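Washing a quilted bedspread with a printed top – how hot, how often?

Skuda
I have a quilted bedspread, white with big red peonies on it and a stitched diamond pattern all over. The face has a slight shine. I've had it since May and the tag was already gone when I got it. It goes on the spare bed, which my sister's kids use most weekends. So far I have only spot cleaned it. Can it go in a regular front loader on warm, or is that asking for faded flowers?

The second problem is the fuzzy cream thing that lives on top of it. It leaves lint on everything, and I was going to wash the two together to save a load.
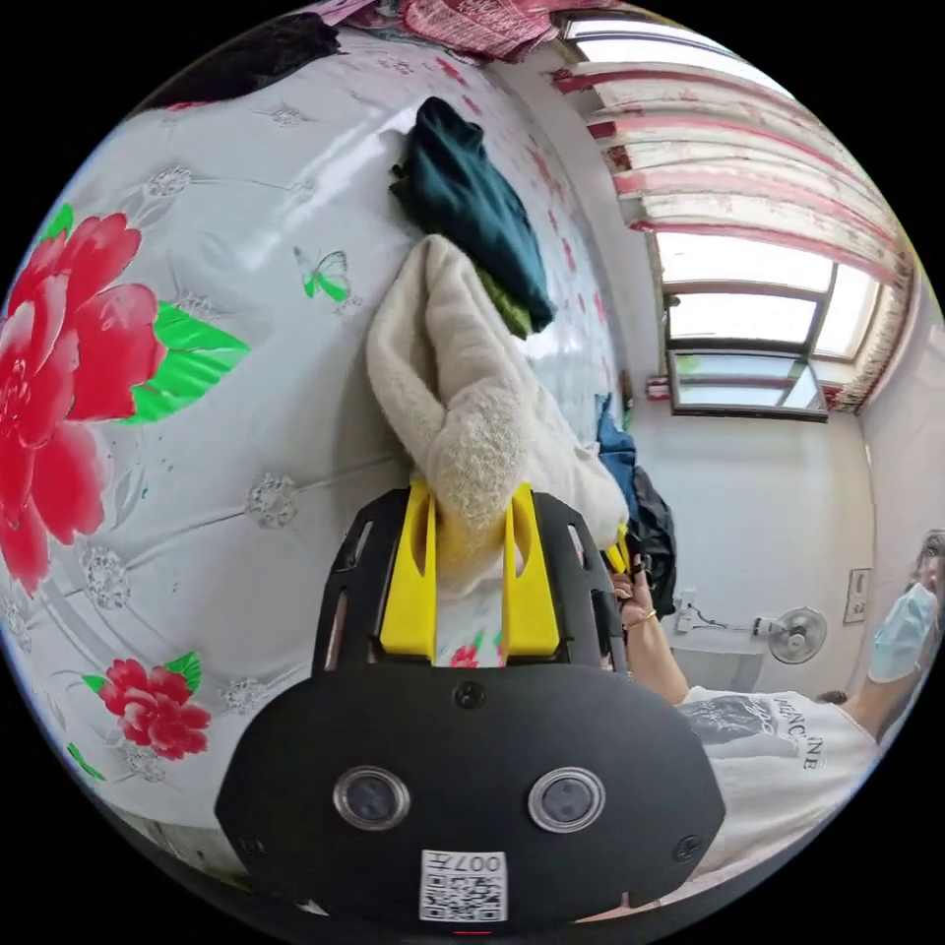
The cream one being lifted off the peony quilt.

Halliday
Don't wash them together. Anything with a nubbly pile sheds in the drum and the lint gets caught in the stitching lines. I did this with a bathrobe and a coverlet and was picking fuzz out of the seams for 2 evenings.

Cold for the quilt, gentle cycle, low spin. Half the detergent you think you need.

Vestitz
I disagree on cold. If kids are sleeping under it you want warm at least. I've washed a printed spread on warm every month for years and the red is still red. Low spin I agree with.

Halliday
Yours might be cotton. Skuda says the face has a shine, so it could be a synthetic, and a hot dryer is what ruins those. I'd still start cold and see how it comes out.

Skuda
I don't know what it's made of. It feels smooth and a bit slippery. The filling is thin.

Tormod Nyberg
Test the red first. Wet a white cloth, press it on one of the small flowers near the edge for a minute, and look at the cloth. If nothing comes off, warm is fine. If you get pink, stay with cold and put a color catcher in.

Also check that it fits. A queen size quilt soaks up a lot of water and if the drum is packed tight the middle never gets rinsed. Mine goes to the laundromat for that reason.

Vestitz
Seconding the laundromat. The big machines do a better job and you can dry it there too. Low heat, stop it halfway, turn the quilt over – otherwise it balls up and the inside stays damp.

Skuda
Did the cloth test on a corner flower. Nothing came off. I'll take it to the laundromat and run it on warm, low spin. The cream one gets its own load at home.

Halliday
Fair enough. Shake the cream one outside before it goes in, and clean the filter after. Skip fabric softener on it, it makes the pile go flat.

Tormod Nyberg
And fold the quilt with the printed side in when you store it. Mine was folded print side out on a closet shelf and has a faded stripe along the crease.

Comments (3)

Brodie Pryor
Found this while looking for the same answer. I have a similar spread, different flowers. Washed it cold twice and it came out fine, but it took a full day on the line.

Rallum
Warm took the shine off mine. The print was OK. I'd go cold if you care about the finish.

Vestitz
Rallum, was that the wash or the dryer? I've only seen that happen from heat in the dryer.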